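Handling group, gripper trials. Minutes, June

Started 9:30 in the small meeting room. Present: bench team, controls, purchasing, one person from the Stimley line by phone. The May minutes were accepted with one correction: the cable order was for the long version, not the short.

**1. Items carried over**

- Spare finger sets from Dalau have arrived and are on the shelf by the bench. Closed.
- Network drop for the second controller is still not in. Facilities gave no date. Stays open.
- The written procedure for homing both arms is in draft. Controls has asked for comments before it goes in the binder.

**2. Finger comparison, nut transfer**

The bench team reported on the nut transfer task, which compares the standard fingers with the longer Ferri set on the two-arm unit. Both sets were run with the same program and speed limits. Log entries for the two sets together came to 2277 attempts, of which 906 were with the Ferri fingers. Purchasing asked why the split was uneven. The Ferri set came in later and lost most of a week to a bracket that had to be remade.

Results so far, as reported:

- Picks from the flat metal tray are fine with both sets. Most of the misses there were nuts pushed up against the rim.
- Picks from the compartment tray depend on how the nut is lying. With the nut in the middle of a cell, both sets do well. With the nut against a cell wall, the standard fingers often ride up on the wall and close on nothing.
- The Ferri fingers get down into the cells better but flex at the tip. Several nuts were lifted and then dropped on the way across.
- Nuts standing on their side are the worst case for both sets. The bench team does not yet have a grasp for these that it trusts.
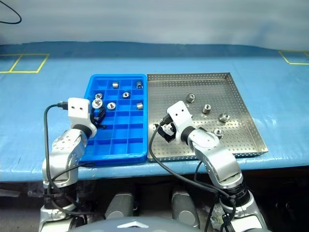 *Two-arm unit at the nut transfer bench, left gripper at the compartment tray, right gripper over the perforated tray.*

Controls said the misses at the cell walls may be partly a position error and should not all be put down to the fingers. The left arm was last calibrated before the table was moved. The bench team agreed to recalibrate both arms and repeat the standard set before anything is written up.

There was some discussion of whether to clamp the trays. The Stimley line said trays on their side are never in exactly the same place twice, so a clamped test would tell them little. Others wanted at least one clamped series so that finger problems can be told apart from vision problems. Agreed to do a short clamped series first, then go back to free placement for the rest.

The question of rubber tips for the Ferri set came up. Dalau can supply them but they add thickness, and clearance in the cells is already tight. Left for now.

**3. Cabling**

The gripper cables hang down outside the arms and have enough slack to reach the trays. The bench log has two stops where a cable dragged across a tray rim and moved the tray. Controls proposed guides at the wrist and elbow. The bench team would like to keep the cables easy to unplug while fingers are being swapped. Agreed to try hook-and-loop ties at the elbow only and look at it again next month.

**4. Cameras**

The head view is good enough for finding the trays and most nuts. It struggles with bare nuts on the metal tray when the overhead lights are on. The curtain helped with glare from the window side and will stay up.

A wrist camera from Skoltier was offered on loan. Controls is in favor. The bench team pointed out that the mount would have to come off for every finger change, and asked that the loan wait until the finger question is settled. Purchasing will ask Skoltier whether the offer can be held over. No decision beyond that.

**5. Controllers**

The comparison of the old and new controllers has not started and cannot until the network drop is in. Controls will write the test list in the meantime so that it can be circulated. The Stimley line asked for restart after an emergency stop to be on it. Added.

**6. Actions**

- Bench team: recalibrate both arms, repeat standard finger series, run clamped series with both sets.
- Bench team: fit ties at the elbow, note any cable stops in the log.
- Controls: controller test list; chase comments on the homing procedure.
- Purchasing: contact Skoltier about the loan; get a price from Ferri for a stiffer finger in the same length.
- Facilities, through controls: date for the network drop.

**7. Any other business**

Loose nuts have been found on the floor behind the bench. Please pick them up at the end of each session and return them to the bin. The small hex driver for the finger screws is missing again.

Next meeting in July, same room. Closed 10:40.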